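Learning to whistle at 40-something

January 25, 2020

I've wanted to whistle with two fingers since I was a kid, the kind of whistle that stops a dog at the far end of a field. Last October I finally decided to learn, and I can't believe how much fun it has been!

The first 13 days were pure air. Just hissing, and a lot of spit (sorry, bathroom mirror). I tried both index fingers, then thumb and middle finger, then some odd claw shape I saw on a forum called Setik. Then one evening, while the pasta was boiling, out came a note. A thin, ugly little note - but a note! I forgot all about the pasta.
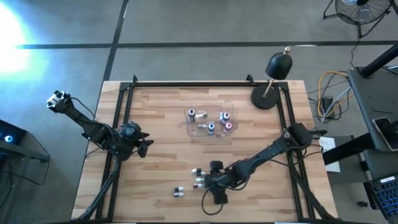 So how long should you practice each day?

About 6 minutes is plenty at first, split into two or three short goes, and stop when your lips get tired or your head feels light.

What helped me most was thinking about my tongue. You fold the tip back on itself with your fingers, close your lips tight around everything, and blow down over your bottom lip. I had been blowing straight out for days. Once I aimed lower, the sound got fatter almost every time I tried, and now I can get a clean blast on maybe every other go.
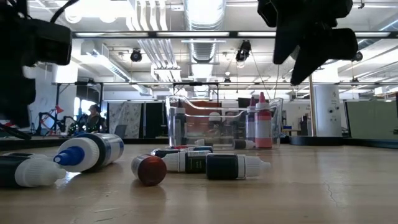 Pitch is the next thing I'm chasing. Pulling the tongue back a tiny bit drops the note, and pushing it forward lifts it, so in theory there's a whole tune in there somewhere. So far I have 4 notes, and two of them only show up in the shower. I'm aiming for the chorus of an old song my grandmother used to hum - it needs five.

If you whistle this way, tell me which fingers you use! I'm still going back and forth on mine.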